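Prolonger la vie d'un ancien téléphone à la maison : mes astuces

Publié le 18 avril 2021 par Ardalan Nouri

Beaucoup de familles gardent un vieux smartphone dans un tiroir. Chez nous il y en avait deux, avec un écran encore correct et une batterie fatiguée. J'ai pris l'habitude de les remettre en service pour des petites tâches de la maison, et je note ici ce qui marche bien chez moi. Je demande pardon d'avance pour les fautes, le français est ma troisième langue.

Avant tout, regarder la batterie

Posez le téléphone sur une surface bien plate, l'écran vers le haut, et faites-le tourner avec un doigt. S'il tourne facilement comme une toupie, le dos est peut-être gonflé. Dans ce cas il ne faut pas le charger, ni essayer d'appuyer pour le remettre plat. Apportez-le à un point de collecte. Une batterie gonflée ne se répare pas.

Si le dos est plat, chargez l'appareil une première fois en restant dans la même pièce. Il est normal qu'il devienne un peu tiède. S'il devient vraiment chaud, débranchez.

Nettoyer la prise de charge

Très souvent on croit que la prise est cassée, et c'est seulement de la poussière de poche qui est tassée au fond. Éteignez le téléphone. Prenez un cure-dent en bois, coupez un peu la pointe en biais, et grattez doucement contre la paroi du fond. N'utilisez pas une aiguille ni un trombone. J'ai sorti une fois une boule grise aussi grosse qu'une lentille, et le câble tenait de nouveau sans bouger.

Pour l'écran, un chiffon en microfibre à peine humide suffit. Pas de produit pour les vitres.

Effacer, mais dans le bon ordre

D'abord copier les photos sur un ordinateur et vérifier qu'elles s'ouvrent. Ensuite retirer le compte Google dans les paramètres, et seulement après faire la réinitialisation. Si on oublie de retirer le compte, le téléphone peut demander l'ancien mot de passe au redémarrage. Ma voisine Forough Akbari a perdu une soirée entière avec cela, car l'adresse était celle d'un ancien travail.

Après la réinitialisation, n'installez que ce qui est nécessaire. Sur un appareil qui ne reçoit plus de mises à jour, je ne mets jamais la banque, ni le courrier principal. Je crée un compte séparé, qui ne contient rien de personnel.

Le téléphone de cuisine

C'est l'usage que je préfère. Le mien est fixé à l'intérieur de la porte d'un placard, avec un petit support collé, loin de la plaque et de l'évier. Il sert pour les minuteurs, la radio et la liste des courses partagée. Réglez la mise en veille sur dix minutes, sinon il faut rallumer l'écran sans arrêt avec les mains pleines de farine.

Pour la liste, une simple note partagée est plus pratique que les applications spéciales. Nous écrivons le produit au moment où nous ouvrons le dernier paquet, et pas quand il est vide.

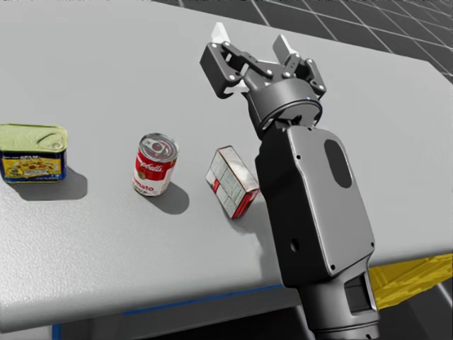 Je conseille aussi de couper toutes les notifications sauf celles du minuteur. Un téléphone de cuisine qui sonne pour chaque message devient vite pénible, et on finit par le remettre dans le tiroir. Dans les paramètres, c'est plus rapide de tout bloquer et puis d'autoriser une seule application.

Ne pas laisser branché toute l'année

Une batterie qui reste toujours à cent pour cent vieillit vite. J'utilise une prise avec minuterie mécanique, le modèle avec les petites dents à pousser. Elle donne le courant deux heures le matin, et cela suffit pour la journée. Au début j'avais mis la nuit, mais je préfère que la charge se fasse quand quelqu'un est debout.

Si la batterie tombe à 37 % avant le soir, baissez la luminosité et coupez le Bluetooth. Si cela ne change rien, elle est en fin de vie.

Autres idées

Une télécommande de secours pour la télévision, si l'appareil possède un émetteur infrarouge.

Une loupe pour lire les étiquettes et les petites notices, avec l'appareil photo et la lampe.

Un réveil pour la chambre des enfants, en mode avion et sans carte SIM.

Un lecteur de musique à l'atelier, dans un sachet à fermeture contre la sciure. Le son passe quand même assez bien.

Au mois de mai je vais essayer d'en faire un baromètre pour le balcon, Octavio Castaño m'a promis de me prêter un boîtier étanche.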